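Two Hands and a Fruit Basket

Notes from a shared workshop, 2024-04-06

Treasa Ó Néill picks up on the seventh ring and is already talking. She's at Nargate, the shared workshop where she has a bench and half a shelf, and she has people coming. So, quick.

The build is called Flerkomen. Two arms, two hands, one table. "It packs a basket. Fruit goes in, ribbon gets moved out of the way, basket gets held. That's the whole ambition." Started in November. Budget was 500 dollars for everything that wasn't the arms, and she won't say what the arms cost.

Why fruit? "Cheap. And I wanted round things. Cubes make you feel clever too early." 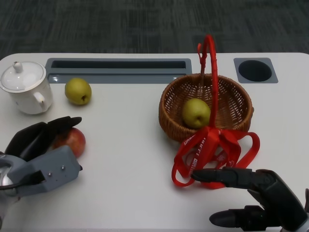 Left hand at the apple, right hand at the ribbon. One pear already in the basket.

The apple was the first real fight, she says. Too shiny, too heavy for the grip settings she'd copied over from a foam ball. "I had one on the carpet every ten minutes. Then I slowed the close way down and it got boring, in a good way."

She rewrote the grasp code in a week, threw it out, wrote it agian. Most of the control software is hers. A bit came from Gill, a little library a friend keeps up for hobby arms – "undocumented, I love it."

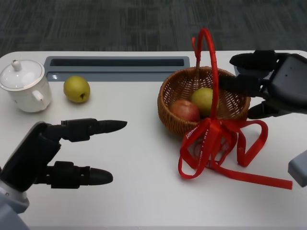 "And the pears are worse than the apple, because there's no good side to grab," she goes on. "You come in from the top and it rolls. You come in low and you hit the rim. I ended up teaching it to be a bit rude with the fingertips."

The ribbon though. Everybody asks about the ribbon. It's got loops, it slides, it never lies the same way twice. She logged about 3000 tries with ribbon and won't call it solved.

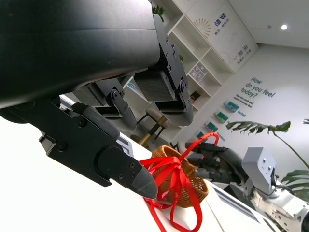
Both hands in close on the basket, view from under the fingers.

Wrist views were a late addition. From the head camera the hand kept covering the one thing she needed to look at. "Obvious! Took me till after Christmas." The mounts are printed, third version, and she keeps the Millent notebook with all the measurments in a drawer because she's lost two already.

Next thing is lifting with both hands at once and not twisting the handle. One arm lags the other a little. She thinks it's timing, might be a cable.

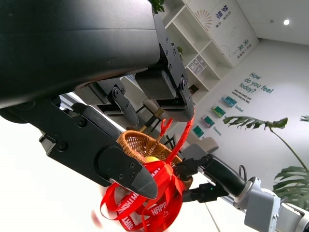 Holding the basket from both sides. The ribbon says HAPPY BIRTHDAY.

Would she build it again? "With shorter cables. And I'd label them." Somebody's at the door. She says to send questions by email and hangs up.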